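Notebook, July, 4:15 pm
Bench lighting, Grernside workshop

Finally got the big white table the way I want it! The top cleaned up beautifully with Bellent soap and warm water, and the old tape marks came off on the second pass. I love working on a surface this size – small parts stand out right away and there's room to spread the drawings next to them.

Moved the desk lamp with the blue shade too. It had been on the shelf side, where my own shadow fell over everything.

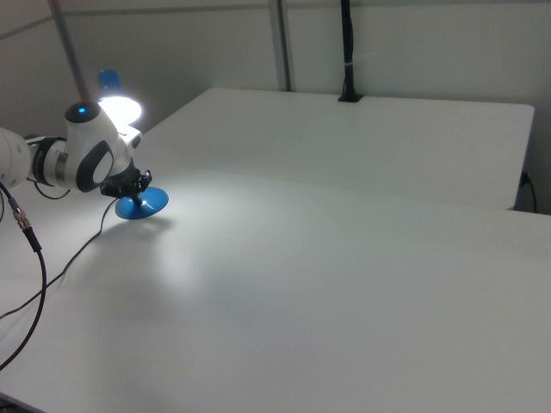 With the bulb on, the glare close to the lamp is strong, and the light falls away toward the lower right of the table. A glossy blue piece catches a bright spot on its round base. Great for finding scratches, not so great for matching colors. Want to try a sheet of Kamolrat tracing paper in front of the shade, well clear of the bulb.

Meter readings without the paper: 3,865 lux at the near mark, 1,000 at the far one. Bigger gap than I guessed, and really fun to see it in numbers.

To do: six more marks along the long side, then repeat all of it with the ceiling lights off. Ask Clilow if the three spare bulbs are the same type – box has no label.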